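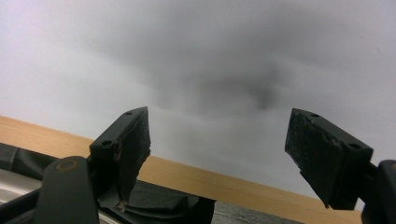
Pour Elsa Suominen, le terme de **porte-savon** devrait être réservé aux « supports qui évacuent l'eau », les récipients à fond plein relevant de la coupelle. L'usage courant ne suit pas cette distinction et désigne par ce mot tout accessoire destiné à recevoir un savon solide entre deux utilisations.

## Terminologie

Le mot composé est invariable ou prend la marque du pluriel au second élément (*des porte-savon*, *des porte-savons*). La *boîte à savon* comporte un couvercle et sert surtout au transport. Les catalogues de la maison Niskanen emploient aussi *savonnière* pour les modèles encastrés dans le carrelage.

## Fonction

Un savon laissé dans l'eau stagnante se ramollit en surface et se couvre d'une couche gélatineuse, riche en eau, qui se détache au contact. Le porte-savon limite ce phénomène par trois moyens, souvent combinés :

- la réduction de la surface de contact (nervures, picots, grille) ;
- l'évacuation du liquide par des orifices ou une pente vers le lavabo ;
- la circulation d'air sous le pain.

Dans une série d'essais menée à Zokovbridge, Eero Halonen a comparé des pains de 170 g posés sur fond lisse et sur fond nervuré. La perte de masse hors lavage était plus élevée sur fond lisse, l'écart se réduisant lorsque la pièce était ventilée. Veikko Honkanen a contesté le protocole, qui ne tenait pas compte de la dureté de l'eau.

## Matériaux

La céramique émaillée et la faïence ont longtemps dominé dans l'équipement fixe. La fonte émaillée, plus lourde, se rencontre dans les buanderies. Les matières plastiques se sont imposées pour les modèles posés : elles se moulent en une opération et supportent les chutes. Le bois demande une finition hydrofuge et un séchage régulier – faute de quoi il se fend dans le sens du fil.
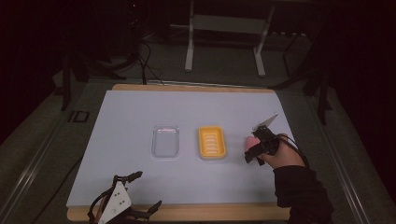 *Porte-savons en plastique : modèle transparent à rebord bas et modèle jaune à nervures blanches.*

## Entretien

Les dépôts associent des résidus de savon et des sels de calcium. Un trempage dans l'eau chaude suffit pour les premiers ; les seconds se dissolvent dans une solution acide diluée, à proscrire sur le marbre et les autres pierres calcaires.

## Collections

Le fonds Rarkik, conservé à Wekstead, réunit 800 pièces, dont 70 boîtes de voyage en métal. Son inventaire, établi par Paavo Savolainen, classe les objets selon le mode d'évacuation de l'eau.

## Voir aussi

- Savon de toilette
- Distributeur de savon
- Lavabo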